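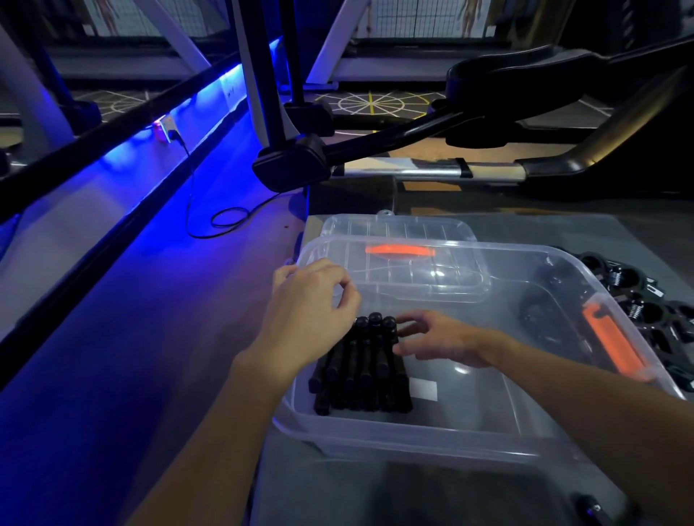

Selon Leonor Coelho, le rangement par longueur ne sert à rien si les tiges et les ressorts finissent dans le même bac ; elle demande que la fiche le précise dès l'entrée. C'est fait en version 2.

Surora, fiche de données

Objet : rangement de petites pièces (tiges noires, ressorts hélicoïdaux) dans des bacs en plastique transparent à couvercle et des plateaux à alvéoles rondes.

Contenu : 577 séquences, dont 432 annotées. Les autres sont livrées brutes, sans fichier d'étiquettes.

Catégories :
tige_bac
tige_alignement
ressort_plateau
couvercle_pose
couvercle_retrait
autre

Conventions : une tige est dite alignée quand elle touche sa voisine sur presque toute sa longueur. Les étiquettes blanches ne sont pas annotées. Un couvercle incliné sur le bac compte comme retiré.

Limites connues : confusion fréquente entre tige_bac et tige_alignement dans les lots de juillet.

Dernière révision : 26 décembre 2024
Contact : Benvinda Amaral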